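Drallside packing room, progress report, January 2021

Hi all, quick one from me this time! The Muvard cell has been on the day shift since October and it's now doing the small-parts sorting that used to wreck everyone's wrists. We put 341 trays through it in the last stretch (the plan said 800, so yes, we're behind, mostly on training hours). 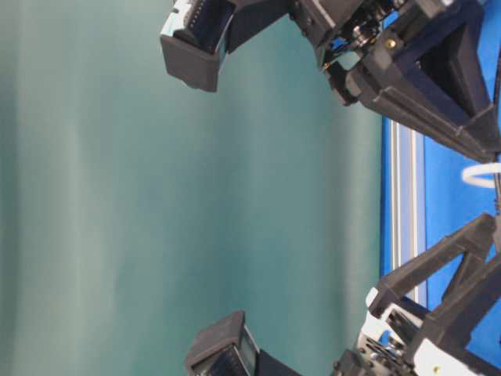
Has anyone lost shifts because of the cell?
All 10 packers have kept their hours, and 3 of them have moved over to setup and checking, on the higher rate.

The mood is better than I expected. The checkers want a say in how jobs get queued, and I think they should have it – they spot a bad batch way before I do. Clurel still owes us the second training day, and I'd like to spend what's left of the travel money on that.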